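Barnizar o aceitar un suelo de tablas viejas
Foro Madera y Casa > Suelos

rakska56
Buenas noches a todos. El español no es mi lengua materna, pido disculpas por los errores. Quiero renovar el suelo de un salón con tablas de pino y dudo entre barniz al agua y aceite duro. Me gusta el tono marrón gastado, con una mesa clara encima.

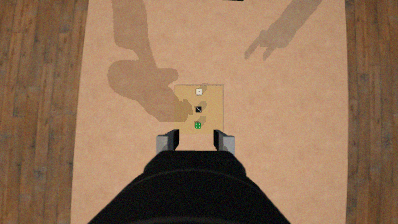
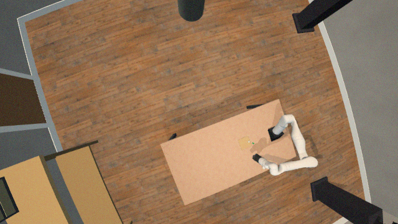

El vendedor me recomendó el barniz Dumar, dos manos. Mi vecino dice que el barniz se pela y que es mejor el aceite Kotus. Tengo un perro grande y el salón se usa los 364 días que no estamos de viaje (viajamos poco). ¿Qué harían ustedes?

saha_norte
Aceite, sin duda. Cuando se raya, lijas a mano esa zona y repones.

Tablon7
No estoy de acuerdo. Con perro, barniz. El aceite hay que renovarlo cada año y casi todos lo olvidan. Yo puse Dumar mate en marzo y sigue bien.

saha_norte
Desde marzo no es mucho tiempo, Tablon7. Espera a que salte en la puerta y me cuentas.

Tablon7
En el pasillo de mis padres lleva 7 años. Otra marca, eso sí.

rakska56
Gracias a los dos. Una pregunta más: ¿es obligatorio quitar toda la cera antigua antes del aceite? Temo perder el color.

saha_norte
Sí, toda. Si queda cera, el aceite no penetra y salen manchas. Haz una prueba detrás de la puerta.

rakska56
Entendido. Haré primero la prueba con los dos productos y les escribo el resultado.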